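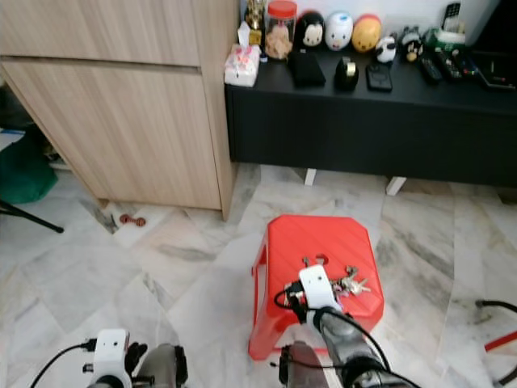 Attachment 1: right gripper over the keys on the red stool, head camera view.

Ticket: Right gripper closes late when teaching by remote control
Product: Standum teleoperation kit
Opened by: Nerea Nieto
Assigned to: Leandro Llorente
Status: Solved, waiting for confirmation
Opened: 21 Jul 2023

Nerea Nieto wrote:
Hello, I am teaching the robot to pick up a bunch of keys from a low stool. I drive both arms with the hand controllers. The right arm follows my hand well, but the right gripper closes with a delay. I press the trigger, nothing happens for a moment, and then the fingers close very fast. By that time I have often moved my hand a little, so the keys are pushed to the side or only the ring is caught.

The left gripper does not have this problem. I have recorded four demonstrations today and I would not like to use any of them.

What I tried already:
- restarted the control program
- changed the batteries in the right controller
- moved the stool closer to the robot

There was no change. In the attachment the arm is above the keys.

Leandro Llorente wrote:
Hello Nerea, thank you for the clear report. Could you please do two tests?
1. Exchange the controllers, so that your left hand drives the right arm. Tell me if the delay goes with the controller or stays with the arm.
2. Open the settings page of each gripper and send me the value called "command filter".

Please do not record more demonstrations until we know the reason. The recorder saves the trigger and the finger position separately, and if they do not agree, the robot will learn the delay also.

Nerea Nieto wrote:
I did both tests. The delay stays with the right arm, with either controller. The command filter is 1,000 on the right and 4 on the left. I did not set these values myself. Carmela Aguirre used the kit before me for a different task, so I will ask her.

Carmela Aguirre wrote:
It was me, sorry. In January I was teaching the right arm to hold a sponge, and the fingers were shaking. I made the filter stronger until the shaking stopped, and I forgot to put it back. I did not touch the left side.

Leandro Llorente wrote:
Thank you, Carmela. This explains the delay. The filter is given in milliseconds, so 1,000 is one full second. Nerea, please do these steps:
1. Move the right arm away from the stool and open the fingers.
2. Set the command filter to 4, the same as on the left.
3. Press "Save to gripper". "Apply" alone is lost at the next restart.
4. Restart the gripper and read the value again.
5. Press the trigger slowly several times in free air before you go down to the keys.

If the shaking returns, write to me before changing the filter.

Nerea Nieto wrote:
I followed the steps. After the restart the value is still 4, and the fingers now move together with the trigger. There is no shaking. I picked up the keys and put them back several times without a problem. I deleted the old demonstrations and will start the set again.

One small question: must the keys lie in the same way each time?

Leandro Llorente wrote:
No, please turn them and spread them differently between recordings. I will keep the ticket open until your new set is recorded.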